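Home | Projects | Reports | People | Contact

Dobre household manipulation project: progress report, second period
2018-11-02
By Ruby-Lee Kingi, Zastthorpe 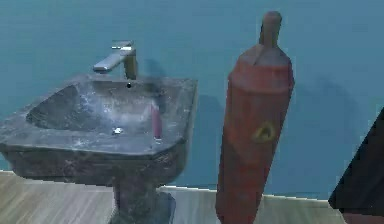 The short version is that we had a bad fault in the simulated bathroom set, we found it, and finding it has taught us more than the previous period's worth of clean results. I'm going to spend most of this report on that fault, and I hope you'll forgive me if I get a bit carried away. It's a really good bug!

You'll remember from the February report that the aim for this period was to have the arm reach into a sink basin, pick up a small object and lift it clear, with the rooms changing from one episode to the next: different walls, different floors, different fixtures, different bulky things parked near the sink. All of that is running. We completed 1,416 episodes in simulation, and the pickup rate held up nicely when we changed the surfaces and the lighting, which was the part I'd been nervous about.

What went wrong

The trouble showed up when we started putting tall objects next to the sink. In a number of episodes the arm swung through the space occupied by the neighboring object as if it weren't there. The planner reported a clear path and the episode was logged as a success. The object in the basin came up, the gripper opened over the target, and the score went up by one. Meanwhile the forearm had passed straight through a solid cylinder on the way out.

We didn't catch it from the scores, and that's the uncomfortable part. I caught it while replaying episodes to choose material for a talk at Bumbridge. I saw the elbow sink into the side of a cylinder and come out again, and I sat there and played it back until I was sure it wasn't the viewer misbehaving.

If the same motion had been sent to the real arm with a real gas bottle standing there, we would have had a collision at full travel speed with something you very much don't want to knock over. No hardware was running this policy, and none has run it since. I want that stated plainly, as it was the first thing your office asked when I phoned.

Cause

There turned out to be 2 separate faults, and each one had been hiding the other.

The first was in how we resize objects. Every room in the Plorero set draws its props from a shared library and scales them at load time. The visible mesh was being scaled correctly. The collision shape was scaled too, but from the wrong origin, so for tall thin props it ended up short and partly below the floor. A squat object hardly suffers from this. A tall cylinder loses its whole upper part as far as the physics is concerned, and that upper part is what the forearm meets on the way out of a basin.

The second was in the contact monitor, which is supposed to stop an episode when any link touches anything except the target. It had a grace window at the start of each lift, put in long ago so that brushing the inside of the bowl wouldn't end a run. The window was meant to apply to the fingers only. A tidy-up of the config files (mine, I'm sorry to say) made it apply to the whole arm. So even in the rooms where the collision shape was close enough to be touched, the monitor was looking the other way at the critical moment.

Fix either one alone and you still get clean-looking logs with hits in them. We tried it both ways to be certain.

What we've done about it

Collision shapes are now built after scaling, and a check at load time compares their height with the height of the visible mesh. If the two disagree, the room won't load. It's a crude test and I love it.

The grace window is back on the fingers only, and it's shorter. The monitor also writes out the closest distance between each arm link and each prop for every episode, so a near miss leaves a trace even when nothing stops.

We then re-ran a set of 200 episodes chosen to be nasty: sink on one side, tall prop close by on the other, target down in the bowl near the inner wall. The old policy did badly, as it should. It had learned that the quick way out was through the neighbor. The monitor stopped those runs at first contact, and I have never been so pleased to see a score go down.

Retraining is under way. The early behavior is lovely to watch. The arm has begun lifting higher before it turns and keeping its elbow tucked in on the crowded side. We didn't hand-code any of that. I don't want to quote a success rate until the run is finished and the replays have been looked at by a person other than me.

Effect on earlier results

The pickup figures in the February report came from rooms without tall props, and we have found no contact errors in the replays we've gone back over. I'm treating them as good, but the check isn't complete and I'll write again if that changes. Anything we sent you after that which mentions cluttered bathrooms should be set aside for now.

Schedule and money

The hardware trial moves back by one reporting period. The budget doesn't change; the compute for retraining fits inside what we had set aside for the trial support runs, which now happen later. I'd like your agreement to add one condition to the trial plan: no policy goes onto the arm until a sample of its episodes has been replayed by eye, including ones scored as successes. It costs us some afternoons.

Still open

We haven't tested props that move when touched. Everything beside the sink is currently fixed in place, so a light bump and a hard shove look the same to the monitor. Wet surfaces are also outside what we model. And the distance logs are large, so we need to decide how long to keep them; I'll send a proposal with the next set of results.

I'm happy to come over and show the replays side by side, old policy and new, if that would be useful to the review group.

Contact: Ruby-Lee Kingi, Dobre project office, Zastthorpe | © 2018 Dobre project | Back to top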